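Gidport Breakroom Inspection, Counter and Table Items
Checked by Kwan-ho Lu, 5th April
Form 1426, comments by Chia-hao Tseng

1. Mug tree stands level on the table
OK. Passed last July too, when the table itself had a short leg, so I don't put much weight on this one.

2. Base wide enough for a full load
NOT SHOWN. The Drolov leaflet says it "holds 6 mugs with ease." Which mugs? Ours are heavier than the cups in their catalog. Load it and try it before anyone signs.

3. Pegs tight in the pole
OK by hand. Twist each one again after a month of use.

4. Pegs slope upward
OK. A mug should slide toward the pole when it's let go. If it slides the other way, take the stand out of service.
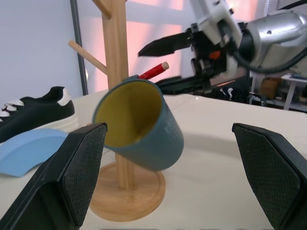

5. Mugs hung by the handle only
OK, with a doubt. Small handles leave very little room on a thick peg, and a mug that hangs at a steep tilt sticks out farther than people expect. Keep the walking side clear.

6. Handles free of cracks
Kwan-ho wrote "all fine." Did he run a thumb around the inside of each handle? Please redo and initial.

7. Wood finish safe for kitchen use
OPEN. Pludar sent a certificate for item 2513. Our order slip has a different number on it.

8. Pens and markers kept away from drinking mugs
Reminder given. I have given it before.

9. Stand wiped down weekly
The log shows 100 percent. I would like to see the cloth.

Result: passed except 2, 6 and 7. Send corrections to the Leung building office.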